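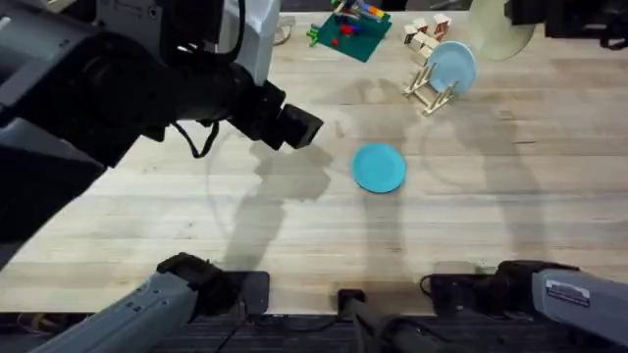

Photo: Lomen

Lomen wants you to drain your plates on wood again

Home goods seller Lomen has put a folding wooden dish rack at the front of its spring kitchen range, and it would like us to believe that this is news. The rack, called the Etow, goes on sale on 4th March for $24. It is made of dowels and slats, it stands in an X shape, and it holds plates upright until they dry. Anyone whose grandmother had a kitchen has probably met one.

The company's pitch is that people in small apartments are tired of big wire racks that live on the counter all week and collect rust at the feet. Fair enough. The Etow folds flat and can go in a drawer, or down the side of the fridge, when the dishes are put away. Lomen says it takes up to 11 dinner plates. It doesn't say what happens to the bowls, mugs, pan lids and forks that come with a normal dinner, and there is no cutlery cup and no tray underneath. A drip tray is sold separately, under the name Lubis, and the price for that one hasn't been given out yet.

The publicity picture is not much help on the question of capacity. It has a single light blue plate leaning in the rack, with a second, deeper blue plate lying flat on the table nearby. Both are shallow, rimmed plates, the easiest thing in the cupboard to stand up in a rack. A deep pasta bowl would have been a better test, and so would a full load.

The table, at least, looks like it has had some use. It's a light butcher-block top with faint round scuffs and a large pale ring on it, the sort of thing most of us have at home and try to cover with a fruit bowl. Whether a rack with no tray belongs on a surface like that is something buyers might want to think over. Water runs off plates and it has to go somewhere. Lomen's care sheet tells owners to set the rack "on a draining board or folded towel," advice that takes some of the shine off the idea of a rack you can put anywhere.

Rajitha Kodikara, product manager for kitchen goods at Lomen, said the company had tried the rack in 524 homes before settling on the design. "People told us they wanted less plastic on the counter and something they didn't mind looking at," she said. Asked how many of those homes also had a dishwasher, Kodikara said the survey had not recorded that. She also said the firm did not ask whether people were still using the rack once the trial was over.

Those seem like large gaps. A household with a dishwasher might pull the rack out for a couple of good plates on a weekend. A household without one will have it wet morning and night, and bare wood doesn't love that. The care sheet recommends wiping it down after each use, letting it dry fully before folding, and rubbing it with oil "from time to time." That's a fair amount of attention to give to the thing that is supposed to save you from drying the dishes.

Then there's the price. Folding wooden racks in much the same shape have been sitting on the shelves of discount stores for years, often for less. Lomen points to its thicker dowels and a hinge it says will not loosen. The guarantee on the hinge runs for one year. Mold and staining are not covered.

The first batch is 700 racks, sold through the company's own site and at the Trusard kitchen stores. A larger size, with wider slots meant for bowls, is planned for May. Shoppers who own more than flat plates may want to hold off until then and see what it costs.

Lomen will take back unused racks within 24 days. Kodikara said a rack that has had wet dishes in it counts as used.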